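Print this page | E-mail this page
Filed under: Course handouts > Kitchen cell > Setting up

Handout 4: homing the Jurndale arm

Before the simulated arm is let loose on any appliance, check its joint limits against the Skuvora sheet. Set the speed to 14 per cent. Last July a group preferred 200, and the log recorded 1,906 collisions before lunch.

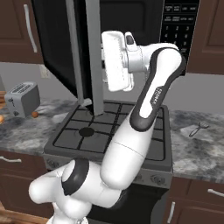

Clearance is where most marks are lost. Work out the space the wrist needs as well as the fingers, then add the door. With the microwave open, its handle strip comes down almost to the grates, so a path planned for a closed door is no use to you. Save the pose, reload it and run it again. If it differs, re-zero the wrist before blaming Hasa.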